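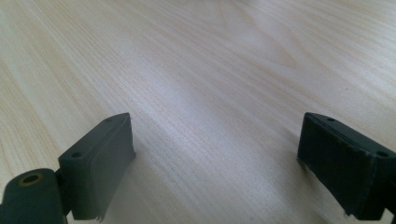

무늬목 식탁, 닦는 것보다 빛을 보는 게 먼저

2023년 9월 30일 토요일 | 글 생활면 편집부
공유 113 · 댓글 40

가구 수리점 브레너(Brener)의 작업실은 상가 건물 2층에 있다. 이곳 대표는 식탁과 책상 상판만 맡는다. 의자나 장롱을 들고 오는 손님은 다른 집으로 보낸다. 그는 "상판 일만 해도 예약이 밀린다"고 했다. 지금까지 장부에 적힌 상판은 1458장이다.

밝은색 식탁이 많이 들어오느냐고 묻자 그는 고개를 끄덕였다. "크림색이나 연한 베이지색이 제일 많습니다. 집이 넓어 보인다고들 하시죠. 그런데 밝은 상판은 손님이 상태를 잘 모르세요. 창가에 두면 한가운데가 하얗게 번들거리니까 결이 안 보입니다. 그걸 칠이 벗겨진 줄 알고 가져오시는 분도 있어요."

그가 권하는 확인법은 자리를 옮겨 보는 것이다. 식탁 옆에 서서 한 번, 반대편에서 또 한 번 본다. 하얀 띠가 같이 움직이면 반사된 빛이고, 그대로 있으면 표면을 살펴야 한다. "형광등을 끄고 손전등을 낮게 비추는 방법도 있습니다. 긁힌 자국은 옆에서 빛을 줘야 나옵니다."

무늬목과 원목, 인쇄된 시트를 구별하는 법도 물었다. 그는 윗면만 보고는 자기도 틀릴 때가 있다고 했다. "결이 산 모양으로 넓게 퍼지는 데가 있고 가늘게 줄지어 가는 데가 있어요. 그건 무늬목에도 있고 시트에도 있습니다. 옆면을 봐야 합니다. 윗면 결이 모서리를 넘어 이어지는지, 테두리를 따로 붙였는지요. 시트는 넓은 판에서 똑같은 무늬가 되풀이되기도 합니다."

청소는 간단하게 하라고 했다. 물을 꽉 짠 천으로 결을 따라 닦고 마른 천으로 한 번 더 닦는다. 매직블록은 쓰지 말라고 여러 번 말했다. "광이 죽습니다. 그 자리만 뿌옇게 돼요. 한번 그렇게 되면 부분만 손볼 수가 없어서 상판 전체를 다시 잡아야 합니다."

왁스에 대해서는 의견이 조금 달랐다. 작업실 선반에는 레르니코(Lernico)와 트루히요(Trujillo) 제품이 나란히 놓여 있었는데, 그는 둘 다 원목용으로만 쓴다고 했다. 코팅된 상판에 바르면 스며들지 않고 겉에 남아 먼지가 붙는다는 것이다.

작은 점 하나 때문에 오는 손님도 있다. 그는 먼저 손톱으로 살짝 밀어 보라고 한다. "음식물이 말라붙은 것이면 떨어집니다. 안 떨어지면 미지근한 물에 적신 천을 잠깐 올려 두세요. 그래도 남으면 나무 자체의 점이거나 찍힌 자국입니다. 칼로 긁으시면 안 됩니다."

뜨거운 냄비가 남긴 하얀 자국은 집에서 손대지 않는 편이 낫다고 했다. 인터넷에 도는 다리미 방법은 무늬목이 들뜰 수 있어 권하지 않는다. 5월에도 그렇게 하다가 모서리가 일어난 식탁이 두 장 들어왔다.

받침은 비싼 것이 필요 없다고 한다. 그가 집에서 쓰는 것은 3000원짜리 코르크 받침이다. 식탁 유리는 어떠냐고 하자 이렇게 답했다. "깔아도 됩니다. 대신 가끔 들어서 밑을 닦으세요. 물이 들어가면 안 마릅니다. 고무 패드도 오래 두면 눌어붙으니까 자리를 바꿔 주시고요."

다음 달부터는 가구 공방 마코컴(Makorcombe)과 함께 상판 손질 강좌를 연다. 첫 시간에는 사포를 쓰지 않고 자기 집 식탁의 재질을 알아보는 것까지만 한다.

관련 기사
- 좁은 주방에 맞는 식탁 높이 고르기
- 코르크 받침과 실리콘 받침, 두 달 써 보니
- 의자 다리 흔들림, 나사부터 확인하세요
- 중고 식탁 살 때 옆면을 보는 이유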